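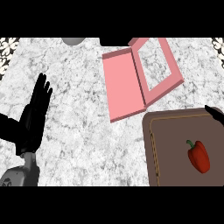 2 min read

Filed under: Simulation > Task Design > Good Practice

Where do you all draw the line on "success" for pack-and-close tasks?

mapleferret
I'm writing up the house rules for our sim kitchen tasks and I'm stuck on the box one. Pepper starts on the brown tray, open pink box on the marble, two hands, you know the drill. My draft says success = pepper inside the base, lid shut, both hands clear. My lab mate thinks "lid shut" is way too vague and wants a hinge angle. I said fine, 6 degrees, and now we're arguing about that instead. What do other people write down?

tincanTess
Hinge angle, yes, but put a hold time on it too. We had a policy that slapped the lid down and it bounced right back up, and the checker had already called it a win. We wait 50 steps now before anything gets scored. Boring rule, saved us a lot of embarrassment – we had to rescore 145 episodes by hand in December and I never want to do that again.

gravelpit
Hold time is good. I don't love the angle though. Your lid is a frame with a big rectangular opening in it, so what does "closed" even buy you? You could look straight through and see the pepper. I'd score on the pepper being in the tray part and let the lid be a separate flag.

mapleferret
Separate flag is kind of tempting. But then people report the easy half and call it the whole task!

gravelpit
So make the rule say both have to be reported. That's a writeup problem, you don't fix it in the checker.

Banafsheh Nazari
I kept the task sheets at Geddes for a while and I'm with gravelpit on splitting it. Ours had a line for each stage, and if you left one blank your run didn't go on the board. People griped for a week and then they quit griping. One more thing I'd add to yours is the start pose. Left hand up with the fingers spread and right hand over by the tray is a pretty friendly start for a pick. If that's fixed, say it's fixed. If it's random, give the range.

tincanTess
Ooh, good catch on the start pose. Same goes for the box, it's sitting at an angle and I bet that matters a ton for which hand gets the lid.

Elspeth Baxter
Going to disagree with pretty much everyone. The Birley sheet got up to 676 lines because every time somebody found an edge case we wrote a rule for it. New people didn't read it, they copied the last person's config. I'd rather have one page and a folder of clips marked pass or fail.

mapleferret
Clips are great until two of us mark the same one differently, which is how this whole thread got started – see hinge angle, above.

Elspeth Baxter
Then you keep that clip and talk about it. Beats a number you made up at lunch.

mapleferret
OK, ouch, it was after lunch. I'm going with stage flags, the 50 step hold and the start pose written out, and I'll put the borderline clips in a folder next to it. Still keeping my 6 degrees for now. Will post the draft when my lab mate stops editing it.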